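Why Does Your Shadow Change Size?

Have you ever gone outside early in the morning, looked down, and found that you had legs as long as a giraffe's? Then you went out again at lunchtime and your shadow had shrunk to a little puddle around your shoes! You didn't change size in between (well, maybe you had a big breakfast), so something else must be going on. Let's find out what.

First, we need to talk about light. Light travels in straight lines. It can bounce off things, like a mirror or a pond, but it can't curl around you the way water curls around a rock in a stream. So when sunlight comes zooming toward the ground and you happen to be standing in the way, some of it lands on you and never gets to the sidewalk behind. The patch of ground that misses out on the light looks darker, and that darker patch is your shadow.

A shadow always falls on the side away from the light. If the lamp is behind you, your shadow is in front. If the lamp is on your left, your shadow goes off to the right.

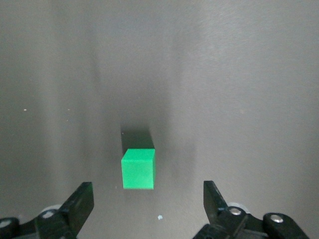 Now for the stretching part. What matters is how high up the light is. When the sun is low in the sky, its light comes in at a slant and skims along the ground, so your body blocks a long strip of it. When the sun is high, the light comes down steeply, and you only block a small patch near your feet. If the sun were straight overhead, its rays would make an angle of 90 degrees with flat ground, and a pole standing upright would have almost no shadow at all!

A girl named Catalina Benítez wrote to us from Plemetgate to ask if you can tell the time with a shadow. You sure can, Catalina, and people did it for a very long time before there were clocks. They used sundials, and you can make one too.

Push a stick into a sunny bit of grass in the morning – a stick 30 centimeters tall is just right – and put a pebble at the very tip of its shadow. Come back every hour and add another pebble. By late afternoon you'll have a curvy row of them, and tomorrow you can use them to guess the time.

Try it again in December if you live in the northern half of the world. The noon shadow will be much longer than it was in summer, so bring a few extra pebbles and a warm hat!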